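NILTUSDALE LINEN AND GARMENT SERVICE ADOPTS REVISED FOLDING STANDARD FOR KNITWEAR

For release: November

Niltusdale Linen and Garment Service has adopted a revised folding standard for long-sleeved knitwear at its Ruawai finishing room. The standard, issued internally as Vomon, replaces the half-and-half fold used for all upper-body garments and applies to jumpers, cardigans and heavy long-sleeved tops received through the residential and workwear streams. Woven shirts are not affected and will continue to be pressed and folded on a board.

Under the earlier method, knitwear was folded across the body first and the sleeves were turned in afterwards. This placed a hard crease across the chest and left the sleeves lying at unequal depth, so that stacks leaned once they exceeded nine garments. Vomon reverses the order. The garment is folded lengthwise into a strip, the strip is levelled along its full length, and only then is it reduced to shelf size. 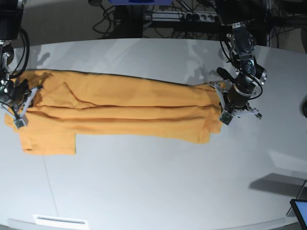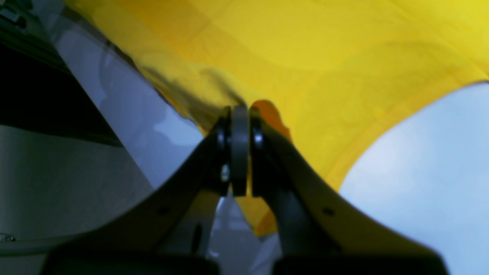

The lengthwise fold is the stage at which most faults are introduced. Soft knits take up creases that run with the strip, and these are to be smoothed outward from the centre before any cross fold is made. Bright yellow and orange cloth makes such creases easy to see, the darker tint along a fold standing out against the lighter face, and colours in that range have been adopted for reference pieces in the written procedure. Dark navy and charcoal garments are to be checked by hand as well as by eye.

The standard sets out 4 stages:

Stage 1. Lay the garment face down on a clear table. Fasten zips. Leave the top button of a cardigan open.

Stage 2. Fold lengthwise. Sleeves are laid along the body and do not cross the centre line. Any section hanging below the strip is brought level with the lower edge.

Stage 3. Hold the strip at both ends and draw it straight. Tension is to be light. Ribbed cuffs and hems must not be used as holding points on garments with an elastane content.

Stage 4. Fold from the hem towards the collar in equal sections. Place on the shelf with the folded edge to the front.

Finished shelf depth is 60 cm, with a clear table length of 70 cm required on each side of the working position. Tables are to be pale in colour and smooth. The existing tables at Ruawai meet both requirements and no furniture will be replaced.

Garments are packed in the Plidel carton, which takes a single column of folded knitwear. Cartons are closed without tape so that the top garment is not marked. Customers who supply their own crates may continue to do so, provided that the crates are lined.

Vomon applies to all knitwear received at Ruawai from the beginning of the month. Garments already in store will be refolded when next laundered. There is no change to charges, collection times or labelling. Printed copies of the standard are available to account customers at the Ruawai counter.

Contact: Media and Customer Information, Niltusdale Linen and Garment Service, Ruawai | © Niltusdale. All rights reserved. | Back to top

Comments

woolshed_k: Does this cover merino? Ours came back last winter with a line straight across the front.

Account customer, workwear: Will the lined crate rule apply to the grey plastic ones you supplied us with?

pegbag: Been folding jumpers lengthwise at home for years. Agree about the navy ones, you can't see a thing until they're on.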